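Brarnside Hall - back rooms and kitchen, walk-round checklist
Sep 11, 2021
Done by: Damián Magaña
Copy to go on the board by the side door, other copy in the folder

Marks: OK = fine. ACT = needs doing. LOOK = fine for now, check again next time.

1. Front door and porch
Door closer - OK. Bit slow on the last few inches but it shuts.
Mat - ACT. Corner curling up again, worst on the hinge side. Tape is no good, it just peels. Want a new mat, the heavy rubber backed sort.
Porch light - OK.
Step edging - LOOK. White paint wearing thin. Will want redoing before the dark evenings realy.

2. Fire exits
Main hall, left - OK. Opens first push.
Main hall, right - ACT. Stiff. Had to shoulder it. Same note as February so whoever was meant to plane it hasn't. Putting this one top of the list.
Kitchen door to yard - OK but bins were across it when I got there. Moved them. Bins live against the far fence, there is a sign.
Exit signs - lit, all of them. Test button on the corridor one is stuck in, still works off the switch.

3. Extinguishers
Pins and seals in place. Gauges in the green. Service labels in date.
Kitchen blanket - OK, hung where it should be. Tapes hanging down and not tucked behind, please leave them like that, somebody keeps tidying them.
Foam one by the stage - LOOK. Bracket has a loose screw. Tightened by hand, needs a proper plug in the wall.

4. Electrics
Sockets, main hall - OK apart from the one behind the piano, faceplate cracked corner to corner. ACT. Taped over and switched off at the board. Do not untape it.
Extension leads - ACT. Two on the shelf with no test sticker. Took them out of use, they're in my van. If they're yours ring me.
Kettle and urn - stickers in date. Urn lid knob loose, nipped up.
Fuse board cupboard - someone has been storing bunting in it. Nothing goes in that cupboard. Bunting now on the stage.

5. Floors and walkways
Corridor lino - LOOK. Lifting at the join outside the gents. Can get a fingernail under it, not a toe yet.
Hall floor - OK, swept, no splinters found.
Back room carpet tiles - OK. One's a different colour to the rest, doesn't matter.
Cables across walkways - none loose on the floor in the hall. Keep it so.
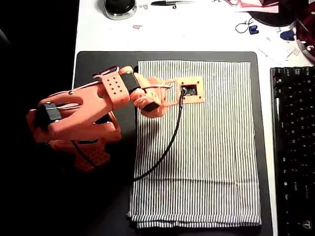
6. Heating and water
Boiler - pressure fine, no drips underneath. Yazzie have the service contract, next visit not booked as far as I can see. ACT, somebody phone them.
Radiators - cold at the top in the small room. Bled it, better after.
Hot tap in kitchen - very hot. Warning label has gone furry and can't be read. New label wanted.
Outside tap - OK. Lag it before winter.

7. Kitchen
Fridge temp - OK on the dial. Log sheet not filled in since the lunch club. Fill it in please, takes a second.
Worktops - clean. Small chip by the sink, sealed over.
Knives - in the drawer, loose. ACT. They should be in the block or the roll.
Cooker - back left ring takes several goes to light. Gas man to look. Use the others.
First aid box - short of plasters and the burns gel is out of date. Will get both.

8. Storage and ladders
Chair trolleys - ACT. Stacked too high again, and one wheel on the Imow trolley is split. Don't load that one till it's swapped. Says max load 500 on the plate, I wouldn't trust it with half.
Long ladder - feet OK, rungs OK, stays chained up. Key is with me.
Short steps - the Cutenico ones are fine. The old wooden pair have got to go, side rail's cracked. I have put a cross on them in red tape.
Paint tins - move out to the shed, should not be in with the chairs.

9. Outside
Path to car park - moss by the drain, slippy. ACT. Wants scrubbing, not just brushing.
Handrail - solid.
Gate latch - OK, greased it.
Gap for getting a wheelchair past the bollard - measured nearly 700 mm. Bit tight, would like it wider if the bollard ever gets moved.

Do first:
right hand fire exit
socket behind piano
knives
path
ring Yazzie

Rest can wait till I'm next in but not for ever. Anything on here you've sorted, put your initials and the day next to it on the board copy, not on a seperate bit of paper, they get lost. Right exit door I can plane myself if someone gives me a hand lifting it off.

D. Magaña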